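4.2 Keeping the idle arm out of the way

We didn't plan to write a section about the arm that does nothing. Our first version of Bellis, the planner we run on both arms, only thought about whichever hand had a job. The other one got a fixed joint target and was told to stay there. That was fine at a big open table, and it was a pain at a vanity, where the counter is narrow and both elbows want the same bit of air.

So in March Mirjam Gisler rewrote the idle case. The free arm is now a full member of the problem, with a low-priority cost that pulls it towards a raised posture with the fingers straight. It can drift away from that posture if the busy arm needs room, and it drifts back when it doesn't. We solve for both arms together at each replanning step, over a horizon of 11 waypoints — any longer and the solver started missing its slot. I was against this at first (I thought it would be slow and fiddly), and Mirjam was right.

The other change is how we treat whatever is in the hand. Long flat things are awkward. A package held near one end sweeps a lot of space when the wrist turns, and our old collision model stopped at the fingertips. We now fit 2 capsules to the held object from the head camera and attach them to the palm, so the planner checks them against the counter, the tap and the other hand. The fit is refreshed on every new camera cloud, with the last good one kept when the fingers hide too much. 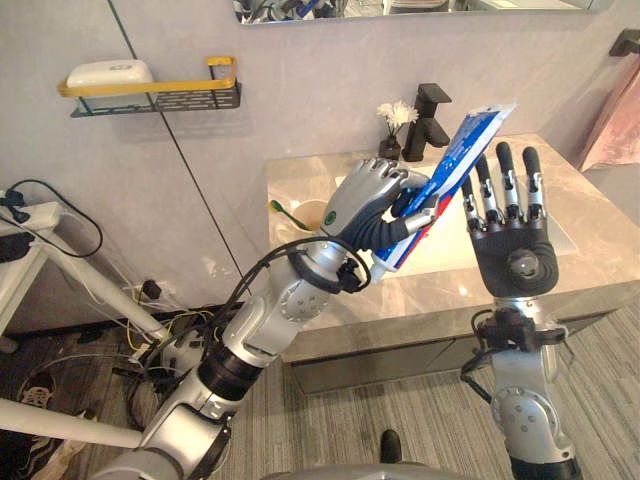 Figure 5. Head view at the vanity: the left hand grips a flat package while the right hand is held open and upright.

Views like Figure 5 are hard for the fit. The basin is partly hidden behind the package and the open hand, so we can't trust depth alone for the counter edge, and we use a stored plane for it instead. Small items on the counter, such as the vase and the cup, get padded boxes. The padding is generous, and yes, it does rule out some perfectly good paths. Wolfram Hellwig would like it learned from data, and we come back to that in Section 6.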